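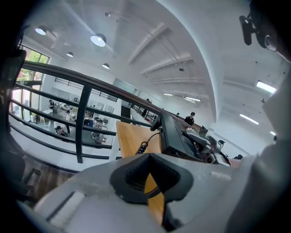
Un lecteur de la première version demande si on peut se servir du corpus Simier pour apprendre la prononciation. Il remarque aussi que les fiches du quartier Abu Hammour sont plus longues que les autres, et il voudrait savoir si c'est un choix.

Pour la prononciation, la réponse est non. Simier contient seulement du texte : des recettes de cuisine familiale, écrites en français par des personnes qui parlent une autre langue à la maison. Il n'y a pas de son. Pour la longueur, ce n'était pas voulu. À Abu Hammour, les auteurs ont écrit chez eux, avec plus de temps.

Contenu
Le dossier principal a 29 fichiers, un par auteur. Chaque fichier comporte entre 5 et 10 recettes. Les fautes d'orthographe sont gardées comme elles étaient. Les noms des plats sont laissés dans la forme que l'auteur a choisie, même quand la même soupe s'écrit de deux façons.

Format
Texte simple, encodage UTF-8. Une ligne vide sépare deux recettes. La première ligne donne le titre, la deuxième le nombre de personnes si l'auteur l'a indiqué. Les quantités ne sont pas converties : un verre reste un verre.

Outils
Le script Telix découpe les recettes en phrases. Il se trompe souvent après « env. » et « c. à s. », il faut donc relire. Le lexique Uvon, fourni à part, donne une traduction pour les épices et les ustensiles. Neuf entrées sont encore sans traduction.

Limites
Presque tous les textes parlent de riz, de pain ou de lentilles. Les desserts sont peu présents. Je déconseille d'utiliser ce corpus pour mesurer le niveau de langue d'une personne.

Modifications
20 novembre 2020 : correction des titres en double, ajout du lexique.
La prochaine version est prévue en janvier, avec les desserts qui manquent.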